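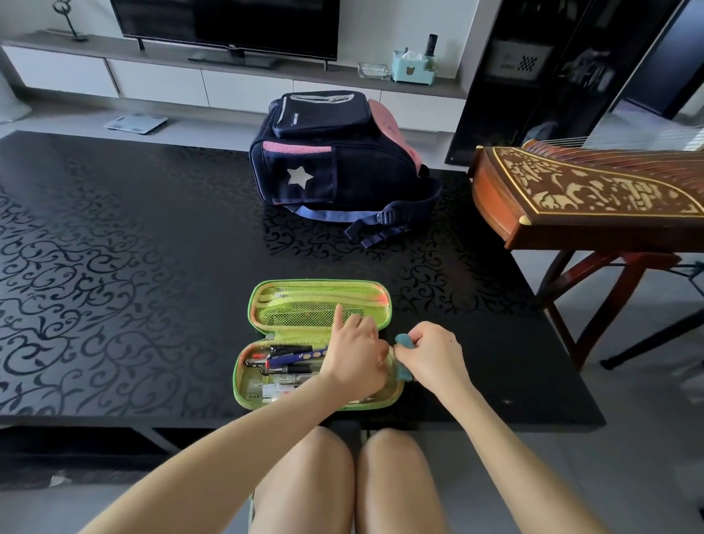 Pencil case, open on the table

Print this page | E-mail this page

Ticket: Postal vote letters going out with the wrong return date
Constituency office, Skaltcombe
Status: resolved, with one small thing left to watch

Hello all, and thank you for being so patient with me on this one. I've written it up at some length so that whoever is on the desk when the next election comes round doesn't have to start from scratch, as I did!

What was reported: Hacer rang after two residents told her, very politely, that our reminder letter gave one date for returning postal votes and the polling card gave another. The polling card was right. We had used Sendix to send 1,259 letters, and my heart sank rather when I saw that figure on the screen.

What I tried first: I opened the letter template and the date was perfectly correct, so I sent a test to myself and that was correct too. Then I logged out, logged in again and sent another, which was fine as well (I did have a cup of tea at this point). After that I asked Hacer to read me the reference at the foot of one of the faulty letters, and it began with the code for the Drondano ward list, which I hadn't thought to check. 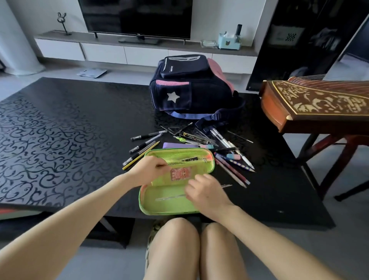 Once I knew it was only Drondano, things moved along much more quickly. That ward had been set up separately last September for the by-election, with its own copy of the template, and the old return date was typed straight into it instead of being picked up from the settings page. So every other ward was fine, and 302 letters were wrong. Of those, 175 had already been posted and the rest were still in the queue, where I was able to stop them.

What fixed it:
1. Paused the Drondano queue.
2. Deleted the ward's own template and pointed the list at the main one.
3. Sent three tests, all with the right date.
4. Released the queue again.
5. Sent a correction letter to the 175 households, signed by Councillor Demirtaş, who was very good about it and only asked that we put the date in bold.

I've let the elections team at the town hall know, in case anyone rings them instead of us.

Still to watch: the by-election list for canvassers has 65 names on it and may be using the same old copy. I've not touched it, as Hacer is still adding people. Hacer, could you give me a shout when you've finished and I'll switch it over?

With thanks again,
Yasmine Abdel Hamid

Last updated: 10 March 2025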